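**Vedik reading room refit: progress report, March**

Drawings for the children's corner were issued to Meinecke at the start of the month and came back with 4 queries. All are closed. Open shelving stays in the layout. The joinery order stands at 88 linear feet, of which 60 have been delivered to the Prulitz store.

Floor leveling is complete in the main bay. The north bay failed its moisture test, and covering there is on hold until a second reading is taken.
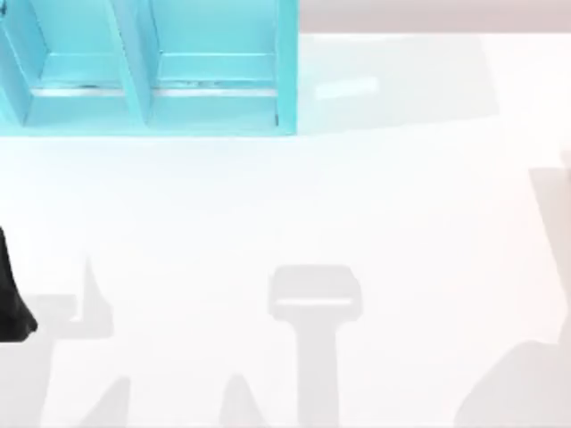 Gwenllian Ifans replied to the draft that the hold should not delay the electrical work, as the conduit runs are all at ceiling level. The schedule now reflects this, and first fix starts in both bays together.

Spending is within the approved budget. One variation is pending: 5 extra sockets at the issue desk, priced by Skesten and awaiting your approval.

Uwe Sperling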